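Merham Shared Workshop – Members' Forum
Section: Automation Projects
Subject: Two-arm table, proposed change to closing force

Posted by: T_Cortes
April 2023

Members are asked to comment before the settings are changed. The two-arm table has completed 58 runs since March under the present limits. I propose that the closing force on both hands be reduced for soft items, and that the approach height be left as it is.
Tiburcio Cortés, project lead

Posted by: hidine_bench
I support the lower force. I do not agree about the height. On a curved table the reach differs from the middle to the far edge, and a single figure cannot serve both.

Posted by: laloris58
I must object to the first point. A weaker grip will let heavier items slip, and the mug is in the set as well. The cost of new finger pads was 800 in the last budget, and that money was spent so that the grip need not be reduced.

Posted by: T_Cortes
The mug would keep its present setting. The change applies to cloth and other soft items only. Both pictures show the lavender plate in use on the white table.

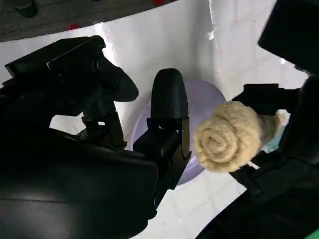
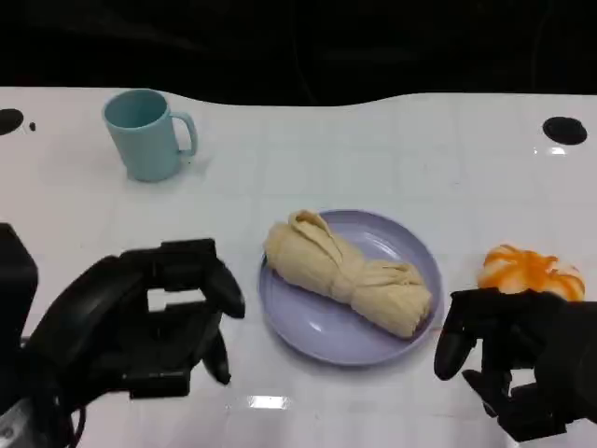
The revised limits would be stored as profile 3, and profile 2 would remain available to any member who prefers it. Objections should be posted in this thread.

Posted by: laloris58
On that basis I withdraw my objection to the force. I should still like the old profile to load by default.

Posted by: caron_k
I would ask for the opposite. A new member will take whatever loads first, and the gentler setting is the safer one – for the pads as well as for the items.

Posted by: hidine_bench
Agreed with caron_k. The question of height remains open and I will start a separate thread for it.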